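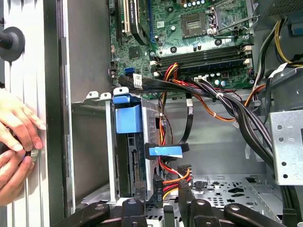 9 February 2023
By Dwight Simard

Planning the Equipment for a Computer Teardown Cell: Project Report

1. Background

Our department takes in old desktop computers from the campus and either repairs them or breaks them down for parts. The work is done by hand. For this project I was asked to plan the purchase of one robot arm that could share a bench with a student technician and take over some of the handling. The budget was $2,424, not counting the arm itself, which comes to us on a lease from Grerkico. The money had to cover everything that goes on or around the arm: gripper, wrist camera, mounting hardware, fixtures and spare parts.

This report explains what I looked at, what I decided to buy and what I left for a second order.

2. What the work needs

I started with the job and worked back to the equipment. Desktop cases are harder to work in than they seem from a parts list. With the side panel off, the motherboard is easy enough to reach, but the cables are in the way of almost everything else. In the case we used for planning, a thick black bundle held with zip ties runs diagonally across the inside, with orange, red and yellow power wires looped in with it. A gripper coming in from above has to get past these without catching one.

There are also small parts that need both hands. Work at the front panel is a good example. One hand lies flat on the panel to hold it steady and the other grips the small round part. A single arm can't do both jobs, so I planned for the person to stay at the front of the case and for the arm to work on the floor and drive side.

From this I wrote down the requirements for the gripper:

- Narrow fingers that can go between a drive bracket and a cable bundle
- Fingers that can be replaced without sending the gripper back
- No sharp outside edges, so that wire insulation is not cut
- A camera mount at the wrist

3. Quotes

I asked two suppliers for quotes. Dekura offered a gripper with metal fingers and a built-in force sensor. It was the better machine, but the price would have used up most of the budget and replacement fingers had to be ordered as a matched set. Petrenko offered a simpler gripper with plastic fingers at $66 a pair for replacements. The Petrenko unit has no force sensor.

I chose Petrenko. Fingers are going to break in a metal case, and I would sooner be able to replace them often. Delivery on the gripper was quoted at 21 days and the replacement fingers were in stock.

4. Camera

The camera has to be small. Anything that sticks out past the wrist will hit the case wall or the drive cage. I ruled out two larger models for this reason before asking for a price. The one I selected is from Pliltis and comes with a fixed lens. Perforated metal and bare connectors can give glare under bench lights, so I added a diffuser to the order.

Reading small markings was a separate question. Power connectors often have raised lettering molded into the plastic, such as the P4 on the connector in our planning case, and it is the same color as the part around it. I have assumed the technician will read these and not the camera. If that changes, the camera line has to be reopened.

5. Fixtures and consumables

A case must not slide while the arm is working in it. I budgeted for a non-slip mat and two adjustable clamps. I also added grounding straps, zip ties, labels and a parts tray. These are cheap, but they were missing from last October's plan and had to be paid for out of another account.

6. Left for the second order

A second gripper, a force sensor and a screwdriver attachment are not in this order. The screwdriver has the strongest case of the three. Our log shows 13 machines waiting for teardown, and more than half of the time spent on each one goes to screws. I recommend asking Petrenko for a price on it when the gripper is delivered.

The lease with Grerkico has to be signed before the gripper order is placed, as the mounting plate depends on the arm model.

Contact: Dwight Simard, Equipment Planning Project | © 2023 | Back to top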